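Bisdale Community Help > Desktops and Workstations > Assembly

What order do the parts go back in?

Posted by slatbench
August, 1491 views

I have an older workstation tower stripped down on my bench and I want to put it back together without having to pull anything out twice. The power supply, the drive cage and the motherboard are still in the case. What I need to put back is the CPU, the memory, one expansion card and a 3.5-inch hard drive on blue rails. The board has eight memory slots, four on each side of the processor socket, and I don't have enough modules to fill them.

I have built two home PCs before, but they were small boards with two slots each, and I just filled both. I looked at the Sitberg assembly guide and it covers laptops mostly. Does the order matter, and which memory slots do I start with? I would also like to know if I should stand the case up for any of this.

Thanks.

tuhiwai_parts
Answered at 7:40 pm

Leave it lying on its side. Everything you listed goes in from the open side, and it is a lot easier to seat a CPU when the socket faces up.

The order I use is CPU, cooler, memory, drive, card. Unplug the power cord and touch bare metal on the case before you start.

For the CPU, release the lever and open the metal frame. Find the small triangle or the notches on the processor and match them to the socket. Lower it straight down and let go. Do not slide it or press on it with a finger. If it doesn't sit flat, lift it out and look again. Close the frame, then the lever. The lever takes some force on most sockets and that is normal.

You didn't mention a cooler. You need one, with fresh thermal paste, before you power on. Clean the old paste off the top of the processor first.

Memory goes in next. Open the white latches, line up the notch and push down evenly at both ends until the latches close - if one end clicks and the other doesn't, it isn't in. Which slots to use depends on the board. Look for a chart inside the side panel or in the service manual. Boards with slots on both sides of the socket often want the modules split between the two sides, but go by the chart.

gus_nope
Answered at 9:15 pm

order doesnt matter, I always put the card in first and never had a problem. just make sure its all the way in

Sorting the parts first
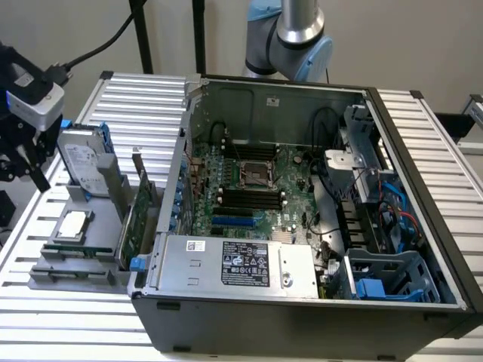 prakingate_bench
3000 points

I agree with the first answer, and would add that it helps to have the parts lined up next to the case before you touch the socket. I keep the hard drive, the processor and the card upright or in a slot of their own so that nothing gets stacked. The card stays out until the memory is in. On a board with blue and black expansion slots, check the manual before choosing one, as the colors don't mean the same thing on every model.

With the drive, slide it in on its rails until it stops, then connect power and data. Tuck the SATA cables away from any fan. I once spent 40 minutes looking for a dead drive that was only a loose data plug.

Start it with the side panel off and check the memory total in the setup screen. If it comes up short, shut down, pull the power cord and reseat the modules one at a time.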